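About Panagiotou Funeral Home

Our family has cared for the families of Lelulholm since my grandfather opened two rooms on Brollgate, next to the bakery. He came to this country as a carpenter and in the beginning he made the coffins himself. People asked him to help also with the papers, then with the church, then with the transport, and after some years he did not make furniture anymore.

My name is Athina Panagiotou and I am the third of the family to direct the house. I was a school teacher before, in another city, and I returned when my father became ill. I studied for my license in the evenings. My father still comes to the office on Saturday mornings, and many families prefer to speak with him, which I understand very well.
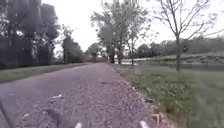 We are a small house. In the usual year we arrange 71 funerals, and we do not wish to have many more than this. The person who answers your telephone call at night is the same person who will sit with you the next day. If you call us at three in the morning, you will not hear a machine.

How we work with you

The first meeting takes place in our office or in your home, as you prefer. You do not need to bring anything to this meeting. If you have the identity papers of your relative and the name of the doctor, it makes some things faster, but we can collect them later. We will ask you about religion, about music, about who should be informed, and whether there are wishes that were written down. Many people do not have answers on the first day. We wait.

We give you the complete price in writing before you sign. Our charge for an obituary is included in every arrangement, up to 300 words in the local newspaper and without a limit on our own website. I write most of these texts together with the family, at the table, and I read them aloud before they are sent. If a name is spelled wrong in an obituary, the family remembers it for years, so we check each name two times with two different relatives.

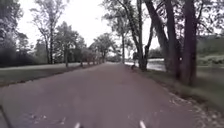
A straight path between the trees.

We arrange burial and cremation, and services of the Orthodox, Catholic and Protestant churches. For families without religion we can recommend a speaker, or a member of the family can speak. Our chapel has 25 seats. For a larger service we use the parish hall across the street, where there is also a kitchen for the coffee afterwards.

Planning before the time

Some visitors come to us when they are healthy and want to put their wishes in order. This is free of charge and you are not obliged to pay for anything in advance. We keep your wishes in a paper folder in our office and also in Plorex, the records program we began to use two winters ago. My father did not trust it — he still keeps his own notebook — and at this moment we hold 958 folders, some of them from my grandfather's handwriting. If you think that your parents left a folder with us, please ask. We will look for it.

After the funeral

We help with the letters to the bank, the pension office and the insurance, and with the order for the headstone. The stone is usually placed after the ground has settled, and we will call you when it is possible. In December we hold an evening of remembrance in the chapel, when the names of the year are read and each family can light a candle. You may come also if another house arranged the funeral.
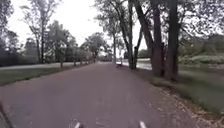

Fallen leaves along the right side of the path.

Visiting us

You find us on Brollgate, in the same building as always, now with three rooms more. The entrance from the courtyard has no steps. The office is open on weekdays from nine in the morning until five in the afternoon, and at other hours by agreement. The telephone is answered day and night.

This website uses cookies to remember your settings and to count visits. By continuing to use the site you accept our cookie policy. Accept | Decline | Read more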